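Home | Modules | Handouts | Lab bookings | Contact

Kadatura Course in Applied Robotics
Handout 21: Comparing finger grippers on small objects

This handout goes with the October practical. Read it before you come to the bench and bring your comparison sheet from Handout 20.

Background

Most of the parallel grippers you have used so far were tested on blocks, tins and bottles. Those are easy. They are stiff, they stand up by themselves and they are wider than the fingertips. A good deal of household work is done on things that are none of these, and a gripper that does well on blocks can be poor at picking a thin ring off a soft surface.

Two-finger designs have changed less than you might think. The Prukum teaching arm of 1980, which some of you will have seen in the corridor case, already used a linkage on each side and a soft lining on the fingers. The main differences now are in the pads, the weight, and the fact that a hand-held version can carry its own camera.

What to compare

Work with a pair of hand-held grippers, one in each hand, and keep the same pads on both. Changing pads and linkage together tells you nothing about either. For each object, note:

- the angle of approach
- where the pads first touch
- whether the cloth is caught along with the object
- whether the object turns as the fingers close

The last two matter most on a bed. A sheet gives under the fingertips, so the pads can go slightly below the object, and that helps with flat pieces. It also means the pads can pinch a fold. Write down a pinched fold as a failed grasp even if the object comes up with it.

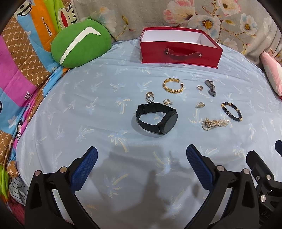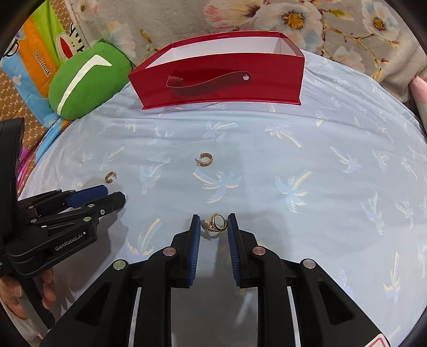
Fig. 2. Jewellery on a bed sheet with the open red box behind. Both views are from a camera on a hand-held gripper with blue textured or ridged pads. The black smartwatch is in the first view only.

Notes on the objects

Open shapes. A hoop or a cuff with a gap can be taken across its width or at one side. Taking it across the width is steadier, but a wide piece needs more opening. Try both and record them separately.

Beaded pieces. Strings of beads do not hold their shape. Close slowly and lift a little before moving sideways – the loose end will swing.

Watch with a closed strap. Standing on its side it will tip if you touch one edge first. Bring both pads in level.

Rings. Expect these to be the hardest. The Dierckx pads are slightly better here than the plain ones in our own trials, but the results were close and you should not take our word for it.

Placing

Aim for the middle of the box opening and let go low down. Dropping from a height counts as a release, but mark it with a D. If an upright handle or rim touches the linkage, stop and come in again from above.

Recording

Save at the end of each set of trials. The Grornport logger holds about 2000 entries and then overwrites the oldest without a warning. Hand in the log and the sheet together. Question 2 on the sheet may be left until after the discussion session.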